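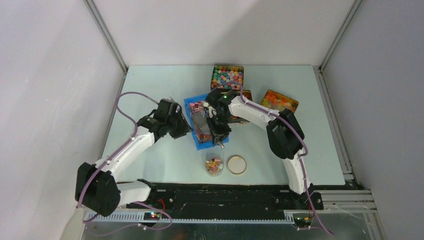
The blue tray in the middle of the table, little colorful pieces in it and in the containers behind it, to its right and in front.

I have wanted to write about small-piece sorting for ages, and a rainy January weekend with 43 jars, tins and takeout tubs finally gave me the push! If you've ever inherited a craft stash from somebody who never threw anything away, you know the feeling – half delight, half wanting to shut the lid and go make a sandwich.

My stash came from Tracey Furnival, who ran the bead and button table at the Virnness swap for years and was clearing out her spare room. She handed me four boxes and said "good luck, kid." I love her.

My first try was sorting by size, and it was a mess. Everything small looks like everything else small once you've been at it for an hour. So I tipped it all back together (painful!) and went by color instead, and wow, what a difference. Your eye just grabs all the reds, then the yellows, and you hardly have to think. Blues and greens are slower going. I have a whole tub labeled "teal, argue later."

A few things I'd pass along:

Work on a pale, plain surface. Dark pieces jump right out at you, and the runaways are easy to spot.

Keep your containers close together in the middle of the table. I used to spread mine out and spent the whole evening reaching.

Stop after 15 minutes if you're getting cranky. I mean it. Go pet the dog.

My dog is Clegg, by the way, and he's banned from the room until the floor has been swept twice.

I still have the mixed jar to get through, the one with tiny shanks and broken clasps and what I'm pretty sure is a board game pawn. Tracey swears there's a set of six green glass buttons split up somewhere in there, and I've found five – so close! If the last one turns up I'm sewing them on my gray cardigan, and I'll post it when it's done.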